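November, late afternoon, Perkside bench

Spent most of today inside the contact controller again, so these notes are mostly for whoever opens the branch after me (probably me). 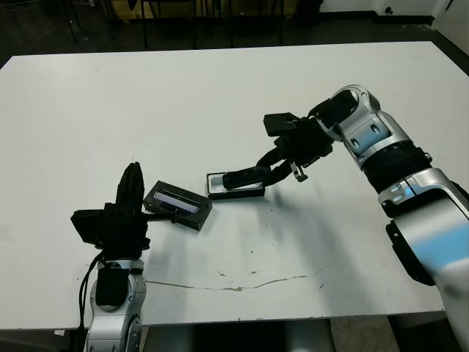

Why does the finger force overshoot when the approach speed hasn't changed? The filter on the wrist torque signal delays the contact flag, so the planner keeps feeding position targets into the table for a few extra cycles before the force loop takes over.

I'd been blaming the gains for ages! Went back through the Barnovari logs and lined up the raw torque with the filtered one, and the gap is right there once you plot them on the same clock. Raw crosses the threshold at sample 300, filtered crosses at 343, and the whole time the arm is cheerfully pushing toward a goal that sits under the tabletop.

What I changed:

- contact flag now reads the raw signal, with a tiny debounce (three samples in a row)
- force loop still gets the filtered one, it goes nuts otherwise
- on contact the position target snaps to the measured pose, so there's no stored-up error to unwind
- left arm gets a hold command before the right one starts its press — they used to start together and I could never tell which one was shaking the log

The debounce is a guess. Two samples gave me false contacts every time the wrist joint reversed, four felt sluggish, so three it is until I have a better idea.

Perception side is still meh. The tray fit is happy with the dark border against the white table, but the white panel inside barely gives it any edges, and the pale insert in the smaller frame is worse (depth there is mush). I've got the Dufour node fitting only the outer rectangle now and taking the press point from the tray model. Ugly, but the pose stopped hopping.

Run 431 is the one to replay if you want to see the old overshoot. Don't use 74, the clocks weren't synced and I wasted an hour on it before noticing.

Still to do: move the threshold out of the code and into the Somlow config, and find out why the planner sometimes picks the elbow-low solution for the right arm. Seeding it from the last pose helps — sometimes. Leaving the branch unmerged tonight.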